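Zesthorpe Community Boards > Media and Press > Source protection

Thread: Shield provision and the Telisport subpoena — does it cover printers?

paperweight_77
Posted 24 November 2019

Starting a separate thread so the Jadstead council one can get back to rates. Background for anyone who hasn't followed it: the Jadstead weekly ran a series in June on the Telisport stadium lease. Telisport has sued for defamation and its solicitors have now served a subpoena for documents on the paper, and a second one on Tokarz, the contract printer. The Tokarz one asks for page proofs, file transfer logs and "all correspondence concerning the preparation of the relevant editions".

My question is narrow. The shield provision protects a journalist, or the journalist's employer, from being compelled to identify an informant. A printer is neither. Can the other side get through the back door what they can't get through the front?

gutter_margin
Short answer: on the wording, yes, they can try. The definition turns on who received the information in the expectation that it might be published in a news medium. Tokarz received finished pages. It never received anything from the source, and the source never had any promise of confidentiality from Tokarz.

What the paper can do is apply to set the subpoena aside, or narrow it, on the usual grounds: no legitimate forensic purpose, oppression, fishing. None of those depend on the shield.

lower_case_l
Disagree with part of that. If production of the logs would have the effect of disclosing identity, the paper has an interest and can be heard on the printer's subpoena. The protection is against disclosure of a fact. Courts have looked at substance before and I'd expect it here.

gutter_margin
Quote the subsection. The one I'm reading says neither the journalist nor the employer is compellable to give evidence or produce a document that would disclose the identity. It names two classes of person. It doesn't create a general immunity for the fact of identity in whoever's hands it ends up.

lower_case_l
I know what it says. My point is standing and discretion, and you've answered a point about compellability. The judge still has a discretion over access even after the documents are produced to the court. Production and inspection are separate steps. Most people in the other thread have been treating them as one.

paperweight_77
That's useful. So Tokarz produces to the registry, and the argument is about whether Telisport gets to inspect?

lower_case_l
Yes, or inspection is limited to the lawyers on undertakings. Not ideal for the source but much better than open access.

brinewell
I worked in pre-press for a long time, though not at Tokarz. Some practical notes on what those logs would hold.

Transfer logs record the account that sent the file, the time, the file name and the size. They won't contain reporters' notes. The risk is in two places. One is file names, as people put all sorts of things in slugs. The other is embedded metadata in supplied images and scanned documents. If a leaked lease was scanned and placed on the page as a graphic, the original file may have gone over in the package with its author field intact.

Small papers very often send the whole package when a flattened PDF would do.

halfcolumn
Can't the printer just say it doesn't keep them? Ours used to purge everything after a month.

gutter_margin
If it was purged under an ordinary retention schedule before the subpoena was served, or before anyone could reasonably anticipate it, fine. If it's purged now it is a contempt and possibly an offence. Please don't float that on a public board, even as a question.

halfcolumn
Wasn't suggesting it. I asked what happens if the records are already gone.

brinewell
Retention is usually driven by the customer contract. The two I dealt with most kept job files longer than transfer logs, which is the wrong way round from a source protection view.

tram_depot
Sceptical view from the back row. The paper accused a company of getting a sweetheart lease. The company says that's false. Why shouldn't it be able to test where the claim came from? An anonymous source can have a grudge, and the paper gets the benefit of the allegation without the risk.

lower_case_l
The paper does carry the risk. If it relies on a truth defence it has to prove truth with admissible evidence, and a source it won't call is no help. Refusing to name the source usually hurts the defendant. Telisport doesn't need the name to win.

tram_depot
Then why is it asking?

lower_case_l
That would be a good question for the set-aside application. "No legitimate forensic purpose" is the heading.

tram_depot
Or malice. If the source was unreliable and the editor knew, that goes to qualified privilege. I don't think you can wave relevance away.

gutter_margin
tram_depot is right on that. If qualified privilege is pleaded, the steps taken to verify are in issue, and the nature and standing of the source is part of that. It is the strongest argument for Telisport and it's why I wouldn't assume the subpoena fails. The court also has a power to override the shield where the public interest in disclosure outweighs the harm.

paperweight_77
Cost is the other issue. The Jadstead paper prints 2000 copies. I'm told the conduct money offered to Tokarz was $100, and a search of archived jobs would take far more than that in labour.

brinewell
Then Tokarz should ask for its reasonable costs of compliance. Conduct money is only for attendance and delivery. The order for costs is separate, and there's a form for it.
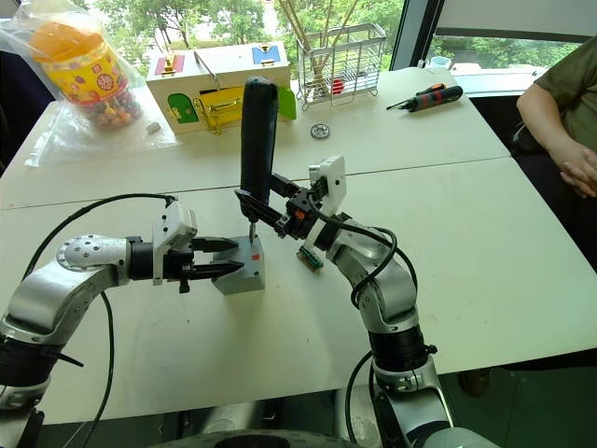
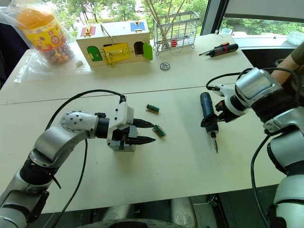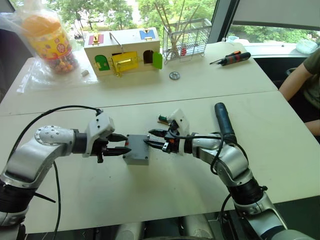
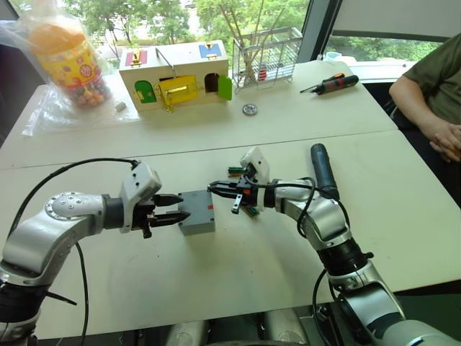
Back to the subpoena. If anyone here has a line to the paper, the thing to establish first is which job format was sent for each edition. A flattened PDF narrows the dispute to names and times. A full package means someone has to open every placed file and check the author, software and path fields before arguing about inspection.

paperweight_77
I'll pass that on. Does the check have to be done by the printer?

brinewell
The paper should hold its own copy of whatever it sent, so it can do the check at its end. Work from a duplicate — opening and saving the original can alter the modified date, and then there is a second argument about that.

gutter_margin
Agreed, and have the paper's solicitor direct it, so there is at least a claim to privilege over the working notes.

halfcolumn
Is there a return date?

paperweight_77
Not one I've seen. I'll post it here if it turns up in the court list.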